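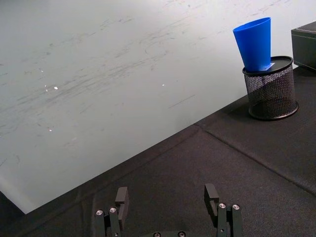 Thread: Oxidised hazy on day 11, what am I doing wrong?

feltem_brewer
Long-time reader, occasional poster. I've just tapped my fourth hazy pale and for the third time it's gone from the colour of orange juice to the colour of an old penny inside a fortnight. Day 11 in the keg and the aroma has dropped right off. It's gone sort of sherry-ish with a bit of wet cardboard at the back. My other beers are fine! The dark mild is on week nine and still lovely.

Process is 23 litres, all grain, oats and wheat at a fifth of the grist, ferment in a plastic bucket with a tap, dry hop on day four by lifting the lid, cold crash, then run it down a hose into a keg I've given a few puffs of CO2. I can taste the hops going in and then I watch them leave. I've got a spot at the Feltemcombe club night in September and I'd like to bring something I'm not embarrassed by.

Tamer Boutros
It's the bucket and the puffs, mate. A few puffs on top of an open keg doesn't clear much air out. Fill the keg to the brim with sanitiser, push the whole lot out with gas, then fill through the liquid post with the lid never coming off. It uses a bit more gas but it'll change your life, or at least your pale ales.

Also stop cold crashing in that bucket. As the beer cools it sucks air back in through the airlock, and there's nothing in the headspace protecting it by then.

wortwidow
Agree with Tamer on the keg. Not so sure on the bucket. I've made hazies in a bucket for years and they hold their colour for a month, but I don't crash them at all. I keg warm and let it all drop out in the fridge. The first two pints are hop soup and then it's grand.

feltem_brewer
How do you stop the poppet clogging though? I tried that once and spent the evening with the post in bits on the kitchen bench.

wortwidow
Floating dip tube with a bit of mesh over the end. And hops in a bag. I know, I know, the bag people and the no-bag people will be along shortly.

Dalal Abou Jaoude
No-bag person reporting for duty :)

You lose a fair bit of aroma in a bag unless it's enormous and you're prepared to jiggle it. I go loose and leave the last two litres behind. What I'd look at first is the oats. I dropped them out completely last year and my pale stayed bright orange far longer. Still hazy too, from the wheat and the hops. I don't reckon you need both.

Tamer Boutros
Sorry Dalal but I can't go along with that. Oats don't brown a beer in 11 days if there's no oxygen getting to it. You changed other things at the same time, surely? New kegs, from memory.

Dalal Abou Jaoude
I did get new kegs, yes. Same filling routine but! All I can tell you is what I tasted. I'm not saying it's the whole story, I'm saying it costs him nothing to leave out a bag of oats.

Setsuko Uchida
I judge a bit and see this one constantly. Purple-grey tinge first, then brown, and the flavour goes a few days ahead of the colour. By the time it looks bad it's been tasting bad for a while.

Cheapest fix is to dry hop while it's still fermenting properly, day two or three instead of day four, so the yeast has a chance to mop up whatever came in with the pellets. Then leave the lid alone. I also add a little ascorbic acid at kegging. Some people hate that idea. I've never been able to pick it in the glass.

hopsandrobbers
Put me down as one who hates it. If the beer's packaged properly you don't need it, and if it's not, the acid won't save you. Spend the money on fresh hops. How old were yours, by the way? An opened bag folded over with a peg on it is where half these threads end up.

feltem_brewer
...they may have been in the freezer with a peg on them.

hopsandrobbers
There you go then.

Rawan Sayegh
Pegged hops would give you dull or cheesy beer from day one though, and he says it starts out beautifully. I'm with Tamer, it's the transfer.

If you don't want to waste gas, save it off the ferment. Run a line from the fermenter into the keg full of sanitiser and let the yeast do the pushing. Takes a couple of days and doesn't cost a cent. You'll need a better seal than a bucket lid, so a pressure-capable fermenter is the go. Mine was second-hand and still going strong after more batches than I care to admit to.

feltem_brewer
Righto, plan is as follows. Same recipe, oats stay in for now (sorry Dalal) so I'm only changing the one end of it. Fresh hops on day three, no crash, full keg of sanitiser pushed out, filled closed. If it's still orange after three weeks I'll shout the lot of you a pint at Feltemcombe.

Dalal Abou Jaoude
And if it's brown you leave out the oats. Deal?

feltem_brewer
Deal – brewing Saturday week if I can get the hops in time. Does anyone know what size mesh I want for that dip tube?

wortwidow
300 micron. Get a spare, they go walkabout when you're cleaning.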